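Irum Bin Picking Cell
Single-arm picking station for mixed items, from Latine
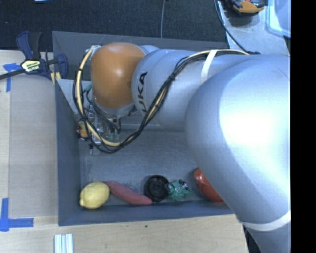
What it does

The Irum cell takes over the reach-and-grab part of a packing job. One arm works over a gray bin with sloped walls. It picks up items one at a time and sets them down where the next step needs them. Items can differ in shape from one pick to the next, so a lemon and a small toy can go in the same bin. The cell does not need parts lined up or facing one way.

What changes for the people on the line

At most sites the person who used to pick from the bin becomes the cell operator. The job is to fill bins, clear items the arm has passed over, and check finished orders. There is less bending and reaching. There is more walking, and more time at the screen.

Kwiatkowski put in 4 cells at its Manmont packing site in April. Joris Kramer, the shift lead there, moved two pickers to order checking and kept the rest on the line. He asks new operators to spend their first week filling bins before they touch the settings. His crew still packs soft fruit by hand, and we agree with that choice.

Operators should expect some missed picks. Flat items and items tight against a bin wall are the hardest. After three misses the cell skips the item and turns on the amber light. Stop the cell with the hold button before reaching into the bin, then press resume. Do not reach in while the arm is waiting for a new order.

Specifications

Bin width, inside: 56 cm
Longest reach from base: 99 cm
Weight of cell without bench: 63 kg
Bin change: by hand, from the front
Training: one day for operators, two days for maintenance staff

Supplied with the cell

Arm and gripper, two bins, bench clamps, hold button, status light, operator guide. The bench is ordered separately. Existing benches can be used if they are level and do not rock.

Ordering

Send us a list of the items you pick and a floor plan with walkways marked. We test your items before we quote.

Last updated: August 24, 2019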